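Relatório de visita técnica
Unidade curricular de Automação Laboratorial
Docente responsável: Kaj Steinarsdóttir

1. Enquadramento

A visita à Drotstead realizou-se em fevereiro, no dia aberto do departamento de manipulação, e integra a componente prática do projeto de semestre. O grupo tinha como tarefa recolher informação sobre a preparação de demonstrações de manuseamento de líquidos, para depois dimensionar a célula Lurnus, objeto do nosso trabalho. O relatório limita-se à parte da manhã. A sessão da tarde, sobre transporte de paletes, é tratada pelo outro grupo.

Participaram 17 estudantes, divididos em dois turnos. O nosso turno entrou às 9h30 e teve acesso à sala Vídalín, onde estão instalados os postos de bancada, e à sala de controlo contígua.

2. Organização do dia aberto

A receção incluiu uma apresentação do departamento e as regras de segurança: óculos obrigatórios, cabelo apanhado, permanência atrás da linha amarela sempre que um braço estivesse energizado. A paragem de emergência de cada posto foi testada à nossa frente antes do início das demonstrações. Num dos postos o rearme falhou à primeira tentativa e a sessão começou com atraso.

A documentação entregue consistiu num guião de demonstração, uma lista de materiais e um extrato do registo de ensaios. O extrato cobre 1311 ciclos executados no posto de líquidos. Não foi indicada a proporção de ciclos concluídos sem intervenção, apesar de o grupo a ter pedido, e por isso o valor não entra na nossa análise.

3. Arquitetura do posto

O software de coordenação chama-se Niko e foi desenvolvido internamente. Segundo a explicação recebida, divide cada tarefa em primitivas (aproximar, fechar, elevar, inclinar, repor), cada uma com condições de entrada e de saída. A perceção usa imagem a cores, e a pose dos recipientes é estimada antes de cada aproximação. Quando a confiança fica abaixo do limiar, o operador valida a pose manualmente na sala de controlo.

O ângulo máximo de inclinação configurado no guião é de 105 graus em relação à vertical. A velocidade de rotação é reduzida no último troço do movimento, para limitar salpicos. O guião não especifica a aceleração, que tivemos de perguntar; a resposta foi que depende do recipiente e é ajustada por ensaio.

4. Demonstração de manuseamento

A demonstração usa líquidos corados, o que facilita a distinção entre recipientes tanto para o público como para o sistema de visão. Os recipientes transparentes são o caso mais difícil: os contornos confundem-se com o fundo e os reflexos geram deteções falsas. O suporte de tubos em acrílico agrava o problema, porque o líquido dos tubos aparece refletido na base.

No guião, o braço segura um tubo de ensaio e inclina-o sobre uma taça. A taça tem uma abertura bastante mais larga do que a do tubo, e o erro lateral admissível nesta fase é, por isso, maior do que na reposição do tubo no suporte, em que a folga é reduzida.
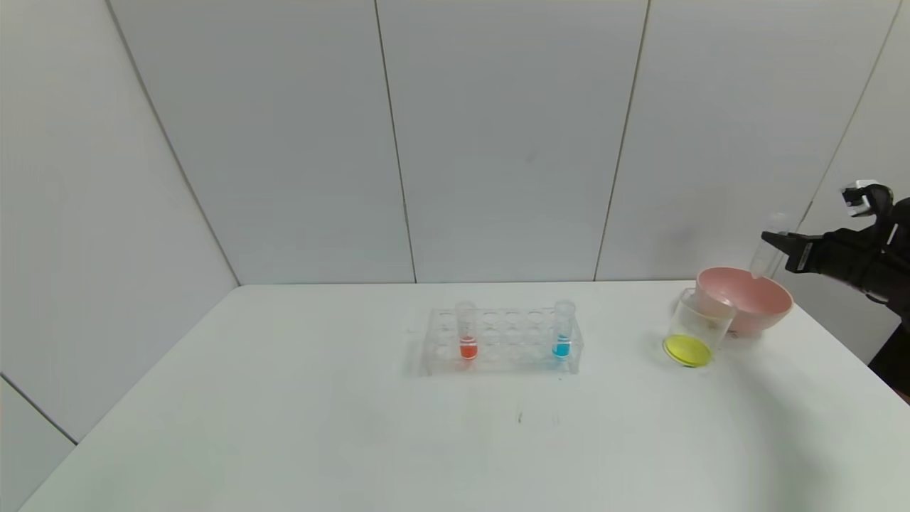
A reposição é a primitiva com maior interesse para a Lurnus. O sistema alinha o eixo do tubo com o furo, desce até detetar contacto e executa uma procura em espiral se a força medida ultrapassar o limite. São permitidas até 2 tentativas; depois disso o braço recua e pede intervenção. O nosso projeto previa um número ilimitado de tentativas, opção que será revista.

Foi também discutida a preensão. Um tubo vazio e um tubo com líquido exigem praticamente a mesma força de fecho, mas o segundo obriga a trajetórias mais lentas. A Drotstead mantém perfis de movimento separados para os dois casos.

5. Consequências para o projeto

O grupo decidiu alterar os seguintes pontos da especificação da Lurnus:

Fundo da bancada: passa a mate e de cor contrastante com o vidro.
Suporte de tubos: opaco, com chanfro nos furos.
Limite de tentativas na reposição: igual ao do guião da Drotstead.
Validação manual da pose: incluída na primeira versão, a remover se os ensaios o permitirem.

Fica por resolver a escolha do sensor de força. O modelo previsto no orçamento não foi comparado com o do posto visitado, cuja referência não constava da lista de materiais. O pedido dessa referência foi enviado à Drotstead na segunda-feira e aguarda resposta.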